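Third month with the hand tool

I am still collecting for the Fukoteo project, and April went better than I expected. We have 1270 good examples now, and the target is 2000. Most of them I recorded in the small kitchen in Pirkevthorpe, some in the room upstairs where the light is flatter.

My work is simple to explain. I hold the gripper in my hand, I do the task as a person would do it, and the camera on the tool records what the fingers do. Later the model learns from these recordings. In the first weeks I moved too fast and I had to throw away about 400 recordings. Now I begin each one with open fingers, and I wait one breath before I go to the object.

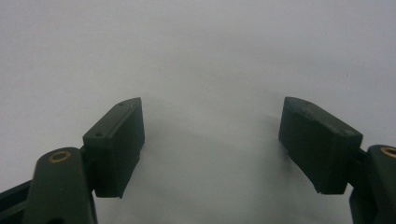 Do you have to be an engineer to record examples?

Most people can learn it in one afternoon. You need a steady hand and some patience, and it helps if you write down your mistakes the same day.

At the moment I have 11 tasks on my list. Folding the small towel is the one I like least, because the corner slips and I must start again. Ladis, our program for sorting the recordings, accepts a failed attempt if I mark it as failed, so I keep some of them too. The Ekström shelf task is still waiting. I want to try it next week with a slower approach from the left side, and maybe with a lower table.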